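# Bin liner

A **bin liner** (also bin bag, rubbish bag, garbage bag, or just "liner" if you're in a hurry) is a plastic or paper bag put inside a bin, tub or tray so the mess ends up on the bag and the container stays more or less clean. I've been keeping the household pages of this wiki going for 8 years now and this is easily the entry I get the most mail over, which tells you something about our readers (I love you all).

*Last revised October 7, 2025. See also: Bench scrap tub, Dustpan, Sponge, Compost caddy.*

## Names

In Australia most people I know say bin liner for the small kitchen ones and garbage bag for the big black ones, though my own family called every size a garbo bag. Cheuk-hei Choi, who looks after our Canadian pages, tells me it's garbage bag over there pretty much regardless of size, and that "bin liner" makes him think of something you'd sew. We've kept redirects for all of them.

## Materials and colour

Most household liners are polyethylene film. The thin, rustly sort is usually high-density, and it holds a fair bit of weight until something pointy gets at it, at which point it goes all at once. Low-density film is softer and stretchier and copes much better with corners. Compostable liners are generally made from starch blends and need to be used fairly promptly, especially with wet scraps in them — I left a roll in the laundry over one January and it was like peeling apart wet lettuce.

Black is the classic colour. It hides what's inside, it hides the recycled content in the film, and it goes with nothing in anyone's kitchen. White and clear ones exist too, and clear is the one to get if several people are sorting into the same container and you'd like to check their work!

## Fitting

A liner needs to be larger than the thing it lines. You want enough spare to fold right over the rim on every side, and then a bit more so it doesn't slide back in when you drop something heavy on it.

With a tall round bin that's easy. Shallow boxes and trays are fiddlier, and they're what I get asked about. The method I use:

1. Open the bag fully and give it a shake.
2. Push the bottom seam into the far corners with your fist.
3. Fold the spare over the long sides first, then the short ones.
4. Press the middle flat so small things don't vanish into a crease.

You'll still get wrinkles. A tray takes a lot less bag than a bin does, and the extra has to go somewhere, so it ends up bunched in the corners or flopping onto the bench. Diễm Âu swears by twisting each corner into a little knot underneath. I've tried it and found it slow, but hers do look smarter than mine.

Cardboard boxes make perfectly good containers once they're lined. Fold the flaps down or tuck them outside before the bag goes on, or they'll keep springing back up.

## Use in sorting and clearing up

Paired containers are common wherever a table has to be cleared quickly: one for food scraps, one for everything else. Old crusts and bits of bread go one way, worn-out sponges the other. A sponge with a scouring layer is general rubbish in most places, by the way. It isn't compost, however green it looks (I get a surprising number of emails about this).

A dustpan or a broad scraper is handy for shifting crumbs, and I like to keep it on the table itself, within reach of both containers. Something with a hole or slot in the handle can be hung up afterwards.

Bread is the thing that sneaks about. It weighs next to nothing, so it sits up on the folds of the bag and rolls off the edge when you lift it. Gather the sides before lifting, every time.

## Sizes and brands

Labelled litres are for the bag filled to the top with nothing left over for folding, so go up a size. Our talk page has long arguments on the merits of Goltine (soft, a bit pricey), Produlent (thin but a generous width) and Kikach, whose drawstring I personally can't stand. Macedo used to make a wide, short liner that suited trays beautifully, and I bought 3 rolls when I heard it was being dropped. I'm on the last one.

## Gallery

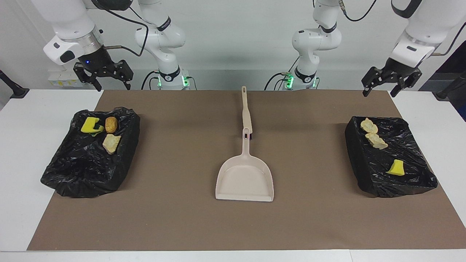
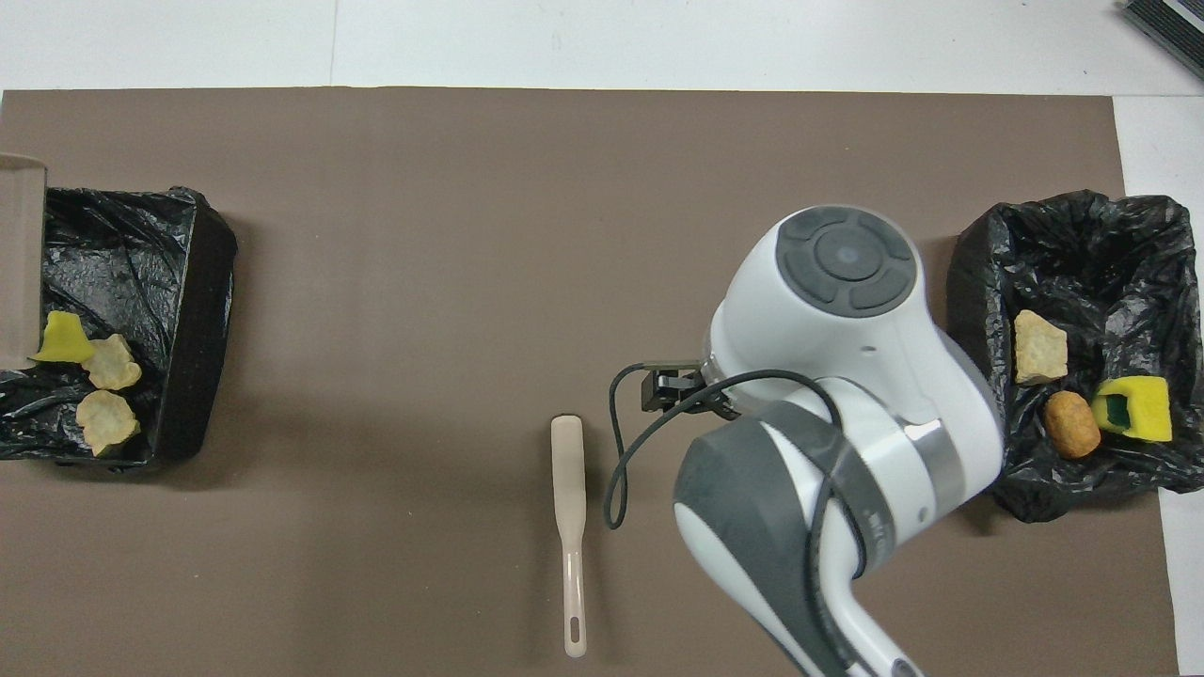 *Both photos: black bags spread over a pair of containers, with a yellow sponge among the bits inside and a pale long-handled tool on the mat.*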